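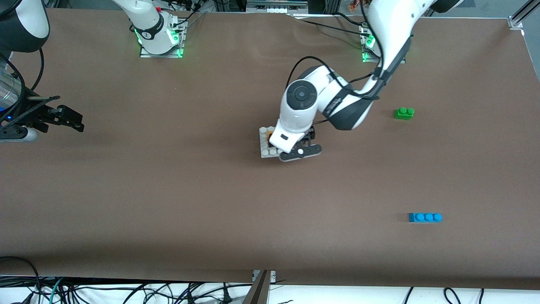

The brown paper method

Features > Home & Hobbies > Slow Weekends

I came back to building bricks at an age when my knees would really rather I hadn't, and my first discovery was that the floor is out. I did one evening on the rug in December, cross-legged like a seven-year-old, and had to be hauled up by the radiator. So this has become a piece about tables. Tables, and what you put on them, and the little studded grey square that everything else has to begin from.

It was Loubna Ouali who started me off. She runs a Thursday building night above the bike shop in Ternitz Street (no children, bring your own mug) and I went along thinking I'd write four hundred cheery words and be home for the news. I stayed until they put the chairs up. I'd forgotten the sound of it! That rattle when somebody stirs through a tub with one finger, looking for a thing they swear they saw a minute ago.

The first thing Loubna did was hand me the end of a roll of brown paper. Plain, smooth brown parcel paper, wide enough to do the whole tabletop. I assumed it was to save the table, which is an old one with a nasty groove down the middle. Partly, yes. But mostly it's for the eyes. Drop a white piece on a white table and you might as well post it down a drain. On brown, white shows up, yellow shows up, pale grey shows up beautifully. Dark brown doesn't, obviously, and there was a long argument on my second visit between Pascual Sosa, who was doing a ploughed field, and everybody else.

You don't need to fix it down much. Mine curls at the front edge where I lean on it, and I've decided I like that. A stray piece rolling towards my lap gets a fighting chance of being stopped. Loubna irons hers. I mention it without comment.

Now, baseplates. I'd never given them a thought. When I was small we had one between three of us, green, with a bite out of the corner, and whoever got to it first was king for the day. The one I use now is light grey and square and I put it flat on the paper somewhere near the middle, with nothing else near it but the handful of pieces I'm about to use. That last bit took me weeks to learn. My instinct is to tip the lot out and wallow. Naima Hajji, who has been going on Thursdays for years, watched me do this twice and then quietly slid my heap back into its box and gave me a saucer with five bits on it.

"Build with those," she said, "and then come and ask me for some more."

I was a bit put out. I'm a grown woman with a mortgage! But it works so well that I've stuck with it. With a saucerful you look at each piece properly. You try it both ways round. You put an orangey-yellow brick at the left-hand side of the plate and then sit there like a chess player wondering what it wants next to it. With a heap you just keep hunting for the perfect bit, and an hour goes by, and you've built a very small wall.

Naima also has views on where to start. Edges, she says, and work in. Mahmoud Slaoui says the middle, always the middle, and he'll cheerfully take the whole thing apart at nine o'clock if it has drifted. I've tried both and I'm an edge person. I do jigsaws the same way, and lasagne.

What surprised me was how much the pressing down matters. You get a piece nearly on, it looks fine from above, and then the next one won't sit and you can't see why. Get your eye down level with the studs and there it is, one corner standing proud. Mahmoud presses with his thumb flat and the other hand holding the plate still, so it doesn't skate about on the paper. I press with one finger and swear. Taking things off again is worse. If you haven't got one of those little plastic levers, a second brick clicked on top gives you something to waggle. Please don't use your teeth. I know you're going to, I did, and my dentist was lovely about it.

Sorting is where friendships end. By colour looks gorgeous on a shelf and is hopeless in practice, because finding one small red bit in a tub of red bits is a punishment from a fairy tale. By shape is better. Zineb Naciri sorts by shape into 94 little drawers, all labelled in pencil, and when I asked how many pieces she had she said 1734 before the last lot arrived, and that she'd rather not discuss the last lot. I have 2 biscuit tins. One says Big and the other says Not Big, and I get by.

I've gone on about kit, so I should say what I've made. A gatepost. A sort of a kiosk. A bridge with a definite lean, which spent a fortnight on the windowsill until the cat took against it. None of it is clever, and I can't think when I last enjoyed a wet Sunday so much. I lay the paper after lunch, put the plate down in the middle, and leave my phone in the other room with the washing. There's a moment just then, before anything much has been put on, that I've come to look forward to more than the finished thing. Pascual says that's because I've never finished a thing. He may have a point about the kiosk.

If you fancy having a go, start cheap. Jumble sales and the charity shop in the precinct will do you a mixed bag for less than a sandwich and a coffee. Give everything a bath in warm soapy water in the washing-up bowl, spread it on a towel overnight, and pick out the odd hair grip and dried pea. A baseplate is worth buying new, mind, as the old ones can warp and then nothing at the corners will hold. Brown paper you can get from the post office. Buy the wide roll. I bought the narrow one and had to tape two strips together, and every small round piece I own has found its way to the join.

Thursdays at Ternitz Street start at seven. Loubna does a ginger cake.

Monday, March 21, 2022

5 comments | Share this

Contact us | Copyright Slow Weekends magazine | Back to top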